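Ticket 3789
Product: Stevance bench mat, green
Status: Waiting on customer
Opened: 29 August 2020

Customer wrote:

Hello there, and thank you in advance for reading all of this, I know I go on a bit. We bought two of your green mats back in March from the Limar shop, one for the front table and one for the table behind it, and on the whole we've been very happy with them. They lie flat, they're easy on the eyes, and nothing slides around.

My trouble is a small yellowish stain on the front one. I've tried warm water and a drop of dish soap, and then a damp cloth left on it over lunch (a tip from my sister, who swears by it for countertops). It may be a shade lighter, but I could be kidding myself. Is there something stronger I can use that won't take the green out? I'd also love to know if the scuffs can be helped, or if that's just what a mat looks like once it's been put to work.

Support replied:

Hi, and please never worry about going on - the details really do help us! Scuffs on the surface are ordinary wear and we don't have a cure for those, I'm sorry to say. The stain is more hopeful. Before you try anything else, could you brush off any crumbs or grit and send us a picture of the mat with the lights on? Please hold off on bleach and on anything with a scrubbing side.

Customer wrote:

I've attached one. I'm afraid I took it before I did the brushing, so there are still a few bits on there. The mark is left of the middle.
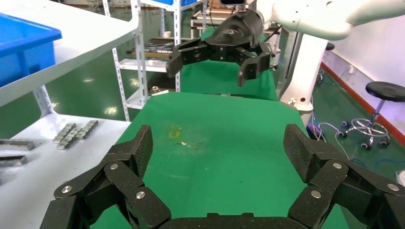

Attachment 1: front mat, small yellowish stain with pale specks just to the right of it

Support replied:

Thank you, that's very helpful, and the color still looks nice and bright. Please sweep up those specks first so they don't get rubbed in. Then mix a spoonful of baking soda with enough water to make a soft paste, dab it on the stain, and leave it for ten minutes. Wipe it away with a clean damp cloth and let the mat dry by itself, away from any heater. You can do this twice - if the mark is still there after that, write back on this same ticket and we'll talk about a replacement for the front mat.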